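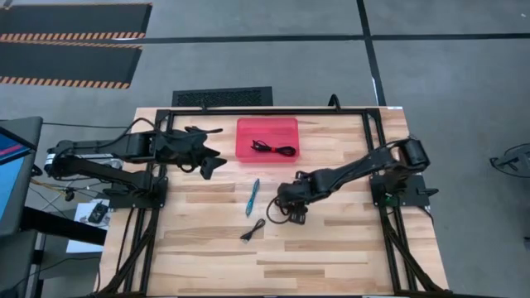
Suqin Kang had been running the cable-sorting cells at Plollville for two years when one of the arms dropped its elbow without warning. The cells are simple enough: two arms mounted on opposite sides of a table, a pink-red tray, and cables that have to go into it. On the afternoon in question the left arm was holding still over the tray when the shoulder brake let go. "It came down onto the wood with a bang," she says. "The other one carried on working, and that bothered me more than the bang did."

The fault log gave code 1623, which the Semeniuk manual lists as a loss of brake voltage. The controller should have stopped both arms on that code. It stopped one. Kang pressed the emergency stop herself, then switched the cell off at the wall and put a tag on it.

She first suspected the brake. It was taken out and sent to the Kurkana workshop in Trurnthorpe, where it passed every test they gave it. The trouble was a crimped connector in the base, which opened when the cable to it was pulled in a certain direction. "You could wiggle it with a finger and watch the voltage go," she says. "We'd had the cover off in January and I think we trapped the wire putting it back."

The second problem took longer. Each arm had its own stop circuit, and the link between the two had been left out of the settings after a software update. All 6 cells on the site had been updated in the same way, so all 6 were shut down until the link was put back and tested.

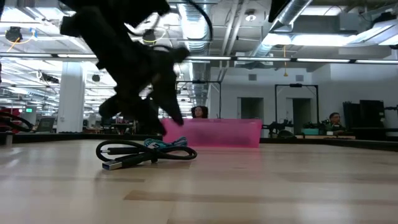 Was anyone hurt when the arm came down?

Kang says she was standing at the bench with her hands well clear, and the only damage was a dent in the table. She filed it as a near miss all the same.

The stop test is now done at the start of each shift, with both arms moving. Kang has also asked for a strain relief on the base connector, and is still waiting for the parts.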